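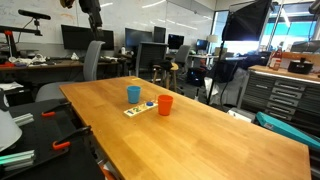
Long bench, far half: blue cup, orange-red cup, number board.

Tuesday, June. Bench oil trial, Trernau hardwax on maple offcuts

Four offcuts, sanded to 180, wiped with metho. Coat 1 on at 9.40, buffed off after 15 min. Piece 3 took more oil than the rest; end grain not sealed, my error.

Water spot test at 44 h: faint ring on 1 and 3, none on 2 or 4. Rings on 1 went with a light rub of grey pad. Ring on 3 did not.

Delaunay oil still on back order. Inès has the old data sheet, which gives a longer cure than the tin does. Going with the tin.

Colour: 2 is slightly yellower than the control. Mireille disagrees. Recheck in daylight.

Rub test to 3000 strokes, dry felt, 649 g weight. Sheen down on all four, worst on 3. Weight slipped once on piece 4, so that one needs repeating.

To do: seal end grain before coat 2. Ask Fabrice for more felt. Rags flat outside to dry, not in the bin.

Recent entries
Felt pads: wear and replacement
Skotel glue, open time in cold weather
Moisture readings, Gresivside timber
Sharpening log, June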